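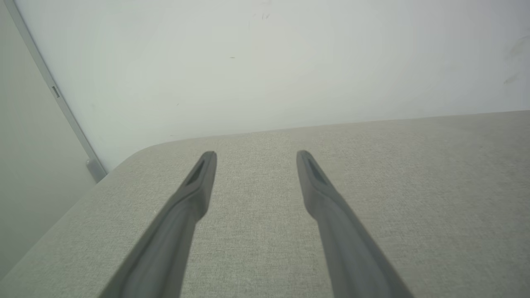

The Gray Bench and the Saturday Pile

By Bent Hjaltadóttir

When I moved to Virkton I had one suitcase, two pillows and no furniture. The apartment had white walls and a light floor, and for the first weeks I folded my clothes on the bed, which was too soft, and later on the kitchen table, which was always a little sticky. Then I bought a gray upholstered bench, and it changed how I do my laundry. I know this is a small thing to write in a magazine. But readers have sent me many letters about laundry, more than about any recipe, so I think it is not small for everybody.

I paid 2287 for the bench at a shop called Chaiyaporn, in July 2021. They had a cheaper one for 2000, with a shiny cover, and I am glad I did not take it. On a shiny cover the clothes slide away from you. A woven fabric holds them a little, so a sleeve stays where you put it. The color is also practical. Gray with small lighter and darker flecks does not show lint so fast, and both white socks and red shirts are easy to find on it.

My bench stands against the wall. I recommend this, although the wall will get some marks with time. If the back is open, the small things fall behind and you find them in August. I keep nothing else on the seat. No cushions, no magazines, no cat (the cat does not agree).

The order of folding is a matter of taste. My mother began with the towels, to have a quick success. I begin with the most difficult piece, and in our home this is the sports clothes. My son would wear a basketball jersey every day of the year if I allowed it, and he takes it off in one movement, so that half of it is inside out.
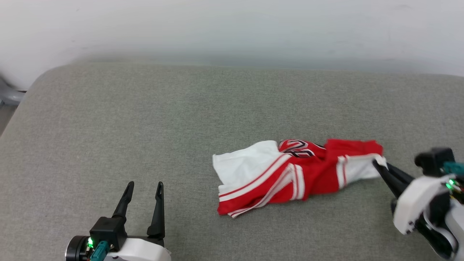 A jersey has no sleeves to guide you, and the printed number is stiffer than the fabric near it. If you leave it in a bunch, the number gets creases, and after many washes the creases can become cracks. So I take one corner at the trim, lift, and let the weight of the cloth open the rest. Then I lay it down with the number facing the bench, smooth it from the middle to the sides, and fold both sides in. The last fold comes from the hem up to the neck. I never iron on the print. A neighbor did it once, and her iron still has a little red on it.

Some readers asked me if a folding board is worth the money. I tried one from Mekbridge, which cost 400, and it makes very even shirts. For jerseys I found it too narrow, and now my son uses it for drawing. Two flat hands are enough for me.

When the pile is finished I carry it away at once. A bench with folded clothes on it becomes a wardrobe in two days, and then we are sitting on the floor to put on our shoes.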